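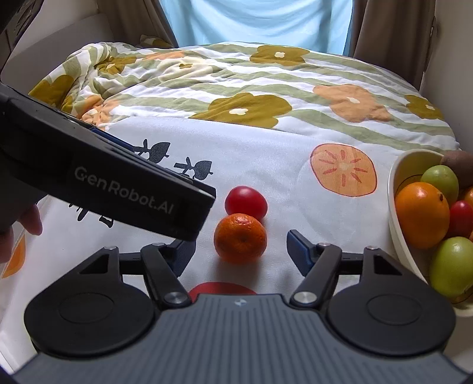

Le lit de la chambre du fond, avec la housse à fleurs, le drap blanc imprimé et les rideaux bleu clair et beige

Housse à grandes fleurs et drap imprimé : est-ce que ça fait trop ?

Shagufta Lodhi
18 janvier 2023
Bonjour à toutes et à tous ! Je me permets de vous demander votre avis parce qu'à la maison on tourne en rond. J'ai refait le lit de la chambre du fond, celle où dormira ma belle-mère en février, et j'ai mélangé ce que j'avais dans l'armoire : une housse de couette à larges rayures vert sauge et blanches avec de grosses fleurs olive moutarde et pêche, et un drap blanc avec des tranches de kaki orange et de petits motifs noirs. Moi je trouve ça gai, et puis l'orange de la mandarine posée sur le drap va tellement bien avec les kakis que j'ai failli acheter des coussins de cette couleur ! Mon mari, lui, dit qu'on dirait deux lits différents. Les rideaux restent, le bleu clair au milieu et les beiges de chaque côté, je n'ai pas envie de remonter sur l'escabeau. Que changeriez-vous, sans tout racheter ? J'ai 20 euros à y mettre, pas davantage.
Autre souci : la couette se met en boule dans la housse, je la secoue le matin et le soir c'est à recommencer.
Merci d'avance à ceux qui prendront le temps de me lire !
4 commentaires · 3 partages

Gregor Skinner
Moi je mettrais tout en blanc. Et un jeté de lit par-dessus si vous avez froid.
2 personnes ont trouvé cette réponse utile

Kamran Virk
Bonjour Shagufta, je ne suis pas du tout d'accord avec le blanc partout, ce serait dommage, votre housse est très jolie. Les deux tissus ont déjà l'orange en commun (les fleurs pêche en haut, les kakis en bas), donc ça se tient mieux que votre mari ne le pense. Ce qui me gêne un peu, ce sont les petits dessins noirs du drap, qui n'ont pas d'écho dans la housse. Deux solutions : vous tirez la couette bien à plat jusqu'au pied du lit et on ne voit presque plus le drap, ou alors vous gardez ce drap et vous prenez une housse unie, vert sauge par exemple. L'oreiller beige, gardez-le, il rappelle les rideaux. J'éviterais les coussins orange, vous avez assez de couleur comme ça, et pour vos 20 euros je chercherais plutôt une taie dans le même vert.

Pour la couette en boule, j'ai eu le même problème pendant des années. Cousez un petit ruban à chaque coin de la couette et un autre dans chaque coin de la housse, à l'intérieur, puis nouez-les ensemble avant de refermer. Ma sœur utilise des pinces, ça marche aussi, mais on les sent sous les pieds ! Comptez une petite soirée de couture, à la main ça suffit largement. Et dites-nous ce que votre belle-mère en aura pensé.
2 personnes ont trouvé cette réponse utile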